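Repainting a white laminate desk vs. replacing the top

jlins_home
Posts: 11
I have a white desk in the spare room that has gone yellow along the front edge where my arms rest. The rest of it is still bright white. It's a Plernon, bought secondhand, and the legs and drawer are solid. I've tried dish soap, baking soda paste and one of those melamine sponges. The sponge took off some of the yellow and also some of the shine, so now there is a dull patch next to the yellow patch.

Should I paint the whole top or look for a new one? I don't want to spend more than I have to.
Jussara

farooqui_paint
Posts: 544
Paint it. Scuff sand with 220, wipe it down, bonding primer, two coats of a hard enamel. Use a foam roller, not a brush. Let it dry overnight between coats even if the can says four hours.

The part people skip is the wait at the end. It feels dry the next day but it isn't cured. Keep anything heavy off it for two weeks or you'll get rings and dents.

rlemaire
Posts: 300
I disagree with painting a work surface. I did this to a desk in June and it looked fine for a while. Then the spot under my mouse hand wore through to the primer. I touched it up and the touch-up was a different white. White paint over a white top is harder than it sounds because you see every change in sheen.

Flip the top over if it's finished on both sides. Mine wasn't, but some are. If not, buy a new top and keep the legs. 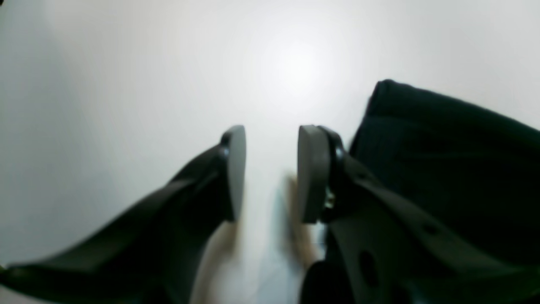 Whichever way you go, look at it in daylight and again with the lamp on before you decide it's done. I matched mine under a warm bulb and it came out blue next to the window.
Régis

farooqui_paint
Posts: 544
What enamel did you use? If it was regular wall paint in semi-gloss then yes, it will wear through. A cabinet enamel is a different product.

rlemaire
Posts: 300
It was cabinet enamel. I put it on with a foam roller and gave it ten days.

farooqui_paint
Posts: 544
Ten days is short. I said two weeks, and in a cool room I'd go to four.

humaira.j
Posts: 4
Could she just cover the front part? I have a felt desk pad from Mumura on mine and I never see the top under it. It hides a burn mark from a candle. Cost less than the primer would.

jlins_home
Posts: 11
I checked underneath and it's bare brown board, so flipping is out. A pad would cover most of it but the yellow goes right over the front edge and I'd still see that from the door.

satti_f
Posts: 92
For the edge only, get iron-on edge banding in white. It comes in rolls and you trim it with a utility knife. Sand the old edge flat first, go slow with the iron and press it down with a block of wood while it cools. Then use a pad on top like Humaira said. You don't have to paint anything.

One thing to watch - if the existing edge is rounded, the banding won't sit right.

jlins_home
Posts: 11
It's square, so that could work. The hardware store on Brukgate has the banding in two widths and I'm going to measure tonight before I buy any.

rlemaire
Posts: 300
Buy the wider one and trim it.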